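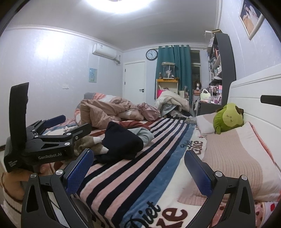 Verena Zürcher
Instructor, Writing for Comics 1

Notes, week 4: page turns and panel count

Reading for next time: Galinus, first 46 pages. Skim the rest if you have time, but don't spoil the ending for people who haven't.

Recap. A script page is not a comic page. One script page can eat three drawn ones if you let people talk. Keep an eye on it.

Panel count
- five or six per page is normal
- nine is a grid, needs a steady rhythm, hard on the artist
- one = splash. You get maybe two in a short book. Spend them late

Balloons. Old rule, still good: keep a panel under 38 words, all balloons together. Skinner breaks this on page 11 and you can feel the page go slow. Look at it before class, we'll argue.

Page turns. Reveals go on the left hand page, so the reader has to turn to get it. Question on the right, answer on the left. Check your page numbers BEFORE you script, moving a reveal afterwards is a pain and everthing behind it shifts too.

Loglines. Most of last weeks had no want in them. Who, wants what, what's in the way. Compare Trarari (a ferryman wants his name back, the river wont give it up). Short, you can see the book.

Homework: four page script, one location, two characters, one reveal on a turn. Plus logline. No narration captions this time please.

Erkico scripts come back in June with my notes, bring your thumbnails.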